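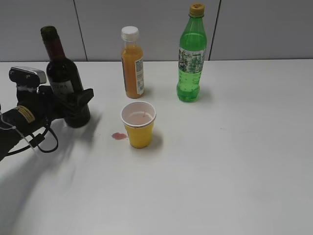 Drirneo、業務用チェア「Wanance」の補修部品を単品供給に切り替え 5月受注分から

2021年3月　業務家具担当

業務用椅子メーカーのDrirneoは、タスクチェア「Wanance」シリーズの補修部品について、供給方法を従来のユニット単位から単品単位に改める。対象は5月受注分以降で、座面クッション、背メッシュ、肘パッド、昇降用ガススプリング、キャスター、脚ベースのほか、機構部の樹脂カバーや固定用ねじまでを個別の品番で発注できるようにする。登録される補修部品は873品番。現行品に加え、すでに生産を終えた初期型の部品も含まれる。

これまで同シリーズの補修は、座ユニット、背ユニット、支柱ユニット、脚ユニットの区分で行われていた。たとえば肘パッドの表皮が裂けた場合、パッドだけの手配はできず、肘の支柱と高さ調節機構を含む一式の交換となっていた。改定後はパッド単体の品番を指定すればよく、支柱側は既設のものをそのまま使う。取り付けは下面からのねじ留めで、六角レンチのみで作業できる。

部品の保管と出荷はJokentが受託する。Jokentは業務家具の保守部品を専門に扱う物流会社で、今回の契約に合わせ、部品保管用の倉庫を2か所に分けて運用する。一方には出荷頻度の高いキャスター、ガススプリング、肘パッドなどを置き、もう一方には張地付きの座クッションと背フレーム、生産終了品をまとめる。張地付き部品は折れじわと色移りを避ける必要があり、積み重ね保管をしない棚割りとした。メッシュ材は枠に張った状態で保管し、ロール状での在庫は持たない。

Drirneoの補修部品担当、フォティニ・マノラキス（Fotini Manolakis）氏は、切り替えの背景について「ユニット交換で戻ってくる部材を分解して調べると、摩耗しているのは接触面の部品に限られ、金属部品の大半は使用に支障のない寸法を保っていた」と説明する。同社は改定に先立ち、保守契約先の事業所から回収したWanance 3097脚を分解し、部位別に摩耗と破損の状態を記録した。交換が必要と判定された部位で最も多かったのはキャスターの車輪外周で、肘パッド上面、座クッション前縁が続いた。機構部の歯車やばねに起因する不具合は少数にとどまり、そのほとんどが潤滑不足による異音だったという。

座クッション前縁のへたりは、着座時に大腿部の荷重が集中する範囲に沿って生じていた。同シリーズの座はモールドウレタンの一体成形で、前縁のみ硬度を下げてある。回収品ではこの低硬度部の厚み減少が目立ち、座奥側のへたりは軽微だった。補修用クッションは成形型を変えず、前縁部の配合だけを見直したものになる。外形寸法と座板への固定位置は従来と同じで、初期型にも装着できる。張地を替えずにクッションのみを交換することも可能だが、縁の引き込み部にゆるみが出ている場合は張地を同時に交換するよう、同社は取扱資料で求めている。 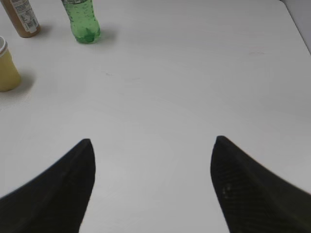

キャスターについては、床材別に車輪を選ぶ方式を維持する。タイルカーペット用の硬質樹脂車輪と、塩ビ床および木質床用のウレタン巻き車輪があり、軸径と差し込み長さは共通である。混在使用は認めていない。1脚の中で車輪の種類が異なると転がり抵抗に差が出て、旋回時に荷重が片側に寄る。このため、単品供給への移行後も、キャスターだけは脚1本分の個別出荷を行わず、1脚分を一組とした品番で扱う。ねじ類も同様に、固定箇所ごとの袋入りとなる。

昇降用ガススプリングは、支柱の外筒と一体で供給される。内部に高圧ガスを封入した部品であり、利用者による分解や加熱は禁止されている。交換は専用の引き抜き工具を用いる作業となるため、同社は保守契約先の担当者または販売店による施工を条件とした。工具はJokentの倉庫から貸し出すが、販売はしない。使用済みのガススプリングは返送用の筒に入れて戻し、ガス抜き処理後に金属として再資源化する。返送にかかる費用は部品価格に含まれる。

リクライニングとシンクロ動作を受け持つ機構部は、「Lim」と呼ぶ共通機構の採用機種に限って部品単位の供給を行う。LimはWananceの中期型から使われている座下機構で、反力調節用のコイルばね、ロック板、操作レバー、樹脂カバーに分かれる。このうちコイルばねは単品では出荷せず、組み付け済みの反力ユニットとして供給する。圧縮状態で組み込むばねを現場で扱うことを避けた措置である。レバーとカバーは座を外さずに交換できる。Lim以前の機構を持つ初期型については、機構部全体の交換のみとなり、在庫がなくなった時点で供給を終える。

初期型と中期型は外観が似ており、発注時の取り違えが起こりやすい。見分けには座裏の銘板を使う。銘板の型式欄の末尾に機構記号が印字されており、記号のないものが初期型にあたる。銘板が剥がれている場合は、反力調節つまみの位置で判断する。座の右側面から突き出しているのがLim採用機種、機構部の前面にあるのが初期型である。Drirneoは品番検索用の分解図を更新し、型式を入力すると適合部品だけが表示されるようにした。分解図には各ねじの締め付けトルクと、再使用の可否も記載した。緩み止め剤を塗布したねじは再使用不可とし、該当部位の部品には新品のねじが同梱される。

張地の扱いも変わる。現行の張地は布、ビニルレザー、メッシュの各系統があり、補修用の座と背にはいずれも同じ系統の張地を指定できる。生産を終えた色については、染色ロットの再現を行わず、近似色での対応とする。近似色を選ぶ際は、あらかじめ張地の小片を取り寄せて照合できる。同じ室内で新旧の張地が並ぶと、退色の差が目につくことがある。同社は、窓際など日照を受ける席から順に交換し、状態のよい座を内側の席へ回す方法を資料の中で紹介している。

ビニルレザーの清掃条件は従来どおりで、中性洗剤の希釈液による拭き取りと水拭き、乾拭きの順とする。アルコール製剤による拭き取りは、対応を明記した張地に限る。昨年来、共用椅子の消毒頻度が上がり、非対応の張地で表面の硬化と細かな割れが報告されている。回収品でも、肘パッド上面の劣化には消毒剤の影響とみられるものが含まれていた。補修用の肘パッドは、この点を踏まえて表皮をアルコール対応品に一本化した。色は黒のみとなり、従来のグレーの肘パッドを使う機種では、左右を同時に交換することが推奨される。

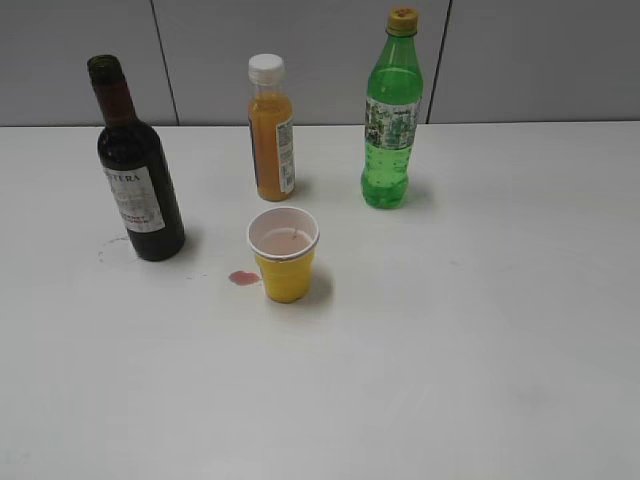

納期は、在庫品であれば受注後の通常出荷とし、張地付き部品は受注生産とする。生産終了品のうち再製作が可能なものについては、受注からおよそ90日を見込む。再製作は金型を保管している樹脂部品が対象で、アルミダイカストの脚ベースは含まれない。脚ベースに亀裂や曲がりが生じた場合、初期型では現行品の樹脂ベースへの置き換えとなる。ガススプリング下端のテーパー寸法が共通であるため装着自体に支障はないが、ベースの高さがわずかに異なり、座面の最低高が変わる。机の天板下に肘を収めて使っている事業所では、事前の確認が必要になる。

保証の適用範囲も部品単位に整理された。従来は、ユニット交換を行うとそのユニット全体に新たな保証期間が設定されていた。改定後は交換した部品のみが対象となり、既設部品の保証期間は延長されない。他社製のキャスターや張地を取り付けた場合、その部品に隣接する部位の不具合は保証の対象から外れる。構造部材にあたる脚ベース、支柱、背フレームについては、利用者が自ら交換したものも、指定のトルクで締結した記録があれば保証を受けられる。記録用紙は部品に同梱され、交換日、型式、作業者を記入して保管する。提出は不具合の申告時に求められる。

価格は公表していない。販売店経由の見積もりとなり、ユニット単位の品番は5月以降も当面併存する。複数の部位が同時に傷んでいる場合には、単品を積み上げるよりもユニット一式のほうが安くなる組み合わせがある。マノラキス氏は「見積もりの段階で両方の金額が並ぶよう、販売店向けの書式を改めた。どちらが適しているかは台数と作業を行う人員で変わる」と話す。多数の椅子をまとめて整備する事業所向けには、Jokentが椅子を引き取り、点検と部品交換を行って戻す預かり整備も受け付ける。預かり期間中の代替椅子の貸し出しは行わない。

会議用および待合用の椅子は、今回の改定の対象に入っていない。連結脚を持つ待合用の機種では、座の取り付け部が溶接されており、部品単位での交換に構造上対応できないものがある。同社はねじ留め構造の機種から対象に加える方向で検討しているが、時期は決まっていない。会議用のスタッキングチェアについては、脚端のグライドと連結金具に限り、これまでと同じく消耗品として販売を続ける。

旧品番と新品番の対照表は販売店に配布される。旧品番で発注した場合も受け付けるが、ユニット単位の注文として処理されるため、単品を希望する場合は新品番の記入が必要となる。

読者コメント

総務の備品係
初期型を使っています。銘板はほとんど剥がれているので、つまみの位置で見分けられるのは助かります。脚ベースを替えると最低高が変わるという点、差が何ミリなのかも書いてほしかったです。

椅子張り職人
近似色対応は仕方ないと思います。ただ、縁の引き込みがゆるんだ座は、張地を替えるついでに座板のタッカー跡も見たほうがいいです。同じ穴に打ち直すと効きません。

nami
グレーの肘パッドがなくなるのは残念。左右そろえて黒にすると、今度は背のカバーの色と合わない気がします。

保守業者
ガススプリングの引き抜き工具、貸し出しのみですか。手持ちの汎用品で抜いている業者は多いはずですが、保証上どうなるのか販売店に問い合わせ中です。

総務の備品係
＞保守業者さん
うちの販売店では、支柱の外筒に傷がなければ工具は問わないと言われました。書面ではもらっていません。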